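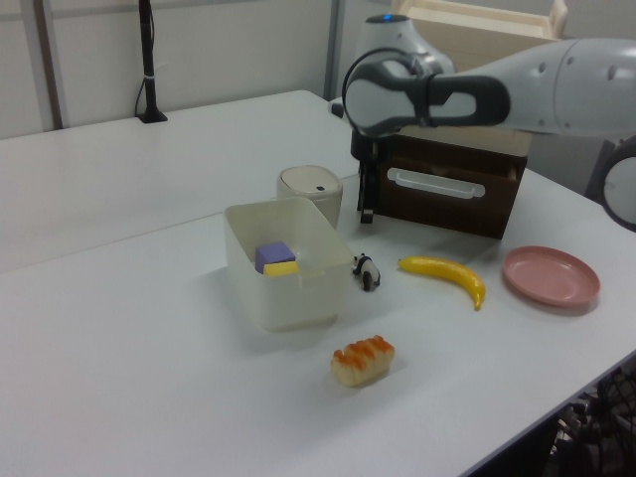

Right, hello, can everyone hear me at the back? Lovely. I'm Albertina Guerreiro, and I'm going to talk about clearing out a house when you've lived in it far too long (pause, let them groan).

Start with the loft story. When we left Pesthorpe I had some 200 jam jars up there, and I don't make jam! My neighbour Senyo came round on a Tuesday to help for an hour and went home at 8 in the evening with a standard lamp.

So, first thing. Pick one drawer. I don't mean the kitchen, I mean a drawer. Tip it out on the bed, where you'll need to sleep later, and you'll get it done.

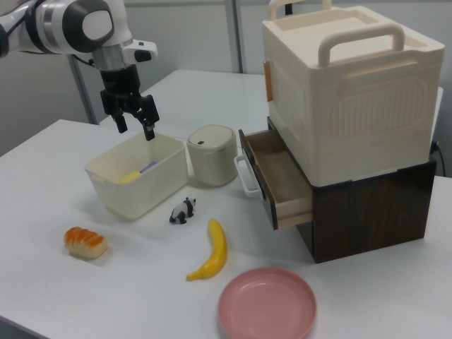 Second thing is paper, and this is where I always come unstuck. Old bank letters, guarantees for kettles long gone, school reports (mine, not even the children's). I keep four folders now: house, car, health, and one that just says "ask Senyo".

Ask the room: who's still got a key they can't match to a lock? Hands up. Take a few answers if they're chatty, skip if we started late.

Then letters and photographs. Leave them till the end, please. I opened one envelope from my aunt and lost five hours, and I'd do it again, but the van was booked.

Tea next, then the bit on selling things. Remind them the charity shop list is by the door and to put their chairs back.

Albertina Guerreiro, Pesthorpe talks | Contact | © All rights reserved | Back to top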